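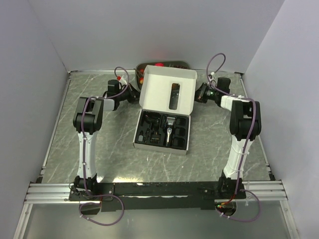

Questions I get asked about the trimmer boxes

Last updated Aug 2, 2023

Hello! I'm Kaisu Kiiskinen and I run Pledia, which is a very small shop selling boxed trimmers and the bits that go with them. I had 286 emails in the inbox after the March sale and a good half of them were asking the same things, so I've put the answers on one page. If yours isn't on it, write to me anyway.

What's in the box?

The trimmer, the trimmer head, a comb attachment, a charging lead and a little bottle of oil. The trimmer and its attachments sit in a black plastic tray, and the lead and the oil go underneath along with the instructions. Please lift the tray before you email me to say there's no lead! I do it myself with new things, so no judgement.

How do I get the tray out without breaking it?

Put the box flat on a table, open the lid right up and press the tray in slightly from both short ends. It should come up in one go. Don't pull on the trimmer to lift it, as the tray grips it quite firmly and you'll just end up with the trimmer in your hand and the tray still in the box.

How does it all go back in?

Trimmer first, down the middle. The head goes in the space just above it, and the comb lies to the left with its own slot. If you put the comb in before the trimmer you'll find it gets nudged out again, and then you're chasing it round the tray with one finger. I've packed a lot of these and I still do it wrong when I'm talking to somebody.

Is the head supposed to be off the trimmer when it arrives?

Yes, they travel separately. Line it up, push until it clicks and you're ready. When you put it away again it's up to you, but it won't sit properly in the tray with the head on, and forcing the lid down on it is how people end up with a bent tooth.

There are spaces in the tray with nothing in them. Has something been left out?

Almost certainly not. The same tray is used for the basic set and for the bigger Tomoana set, which comes with more guards. If you bought the basic one you'll have room to spare. Mine has a pair of nail scissors and a spare hair grip living in it. If you did order the Tomoana and you've got gaps, check the list printed on your packing slip and tell me what's missing, and I'll post it.

Can I buy extra guards to fill them?

You can, they're under Spares. Have a look at the width of the clip first, as the older trimmers (anything with an order number under 2728) take the narrow clip and everything after that takes the wide one. The number's at the top of your confirmation email. I know, it's annoying, I didn't choose it either.

Why has the lid got a window in it?

So people can see what they're getting without opening it. It was Minttu's idea. Minttu Pesonen does the packing with me, and at craft fairs she was spending the whole day opening and closing boxes for people and the corners went all soft and sad. The one thing I'd say is don't stack anything heavy on top, because the lid is only card and it's weaker with a hole in the middle.

Can I have one without the window?

Not at the moment, sorry. I ordered 3000 boxes in one go to get the price down and I'm going to be using these until I'm old.

Is it nice enough to give as a present?

I think so! It's a plain white box, so it takes a ribbon nicely, or you can wrap it. If you tick the gift option at checkout I'll leave the price off the slip and put tissue round the outside. I don't put tissue inside, because it finds its way into the comb and it's a nuisance to pick out of the teeth.

Can I use the box for storage in the bathroom?

I wouldn't. Cardboard and steam don't get on and the lid will start to curl. A bedroom drawer is better. If it has to be the bathroom, take the tray out and keep that on a shelf or in a cabinet on its own. The tray is plastic so it doesn't mind. Minttu's lives in a biscuit tin.

How do I clean the tray?

Warm water, a drop of washing-up liquid, an old toothbrush for the corners. Being black it shows every bit of fluff and every pale hair, so it'll look worse than it is. Let it dry fully before the trimmer goes back. Please don't put it in the dishwasher, a customer tried it and sent me a photo and it looked like a dropped ice cream.

And the trimmer?

Take the head off, tap it over the bin, brush it out, one drop of oil along the blade, run it for a few seconds and wipe off the extra. I do mine every third or fourth use. The body just gets a wipe with a damp cloth. Don't hold it under the tap.

The comb attachment has a broken tooth, can I still use it?

Depends where. If it's right at the end you'll probably never notice. In the middle you'll get a stripe, and it will be at the front of somebody's head, and you'll be the one who gets blamed. A new comb is in Spares, and if it was broken when you opened the box I'll send one free. A quick photo is all I need.

Do you post outside the UK?

Yes to most of Europe. I use Urkomer for parcels going abroad and Justow for everything at home. The packed box goes in an outer carton with paper round it, and it adds 200 grams, in case you're working out postage for a forwarding address.

My box arrived squashed but the trimmer is fine. Can I just have a new box?

Yes, if it's going to be a present. Email me and I'll send an empty one flat, with a note on how to fold it. The lid goes together first and then the base. If you're keeping it for yourself I'd be grateful if you could put up with a dented corner, I do go through a lot of them.

Can I send it back if I don't like it?

If you haven't used it, yes, within 30 days, with everything back in the tray where it was. Once it's been on somebody's hair or beard I can't resell it, so I can only take it back if there's a fault. It needs to be in its box, and the box needs to be inside something else. I've had two come back with the stamps and label stuck straight over the window.

What do I do with the packaging if I don't want it?

The box goes in with your paper and card. The tray depends on your council, some take it and some don't, so have a look on their website. Or keep it for sorting screws or beads, a few people have told me they do that. One lady grows cress in hers.

How do I get hold of you?

Use the contact form and put your order number in the first line if you've got one. I answer in the mornings, Minttu answers in the afternoons and her replies are shorter than mine.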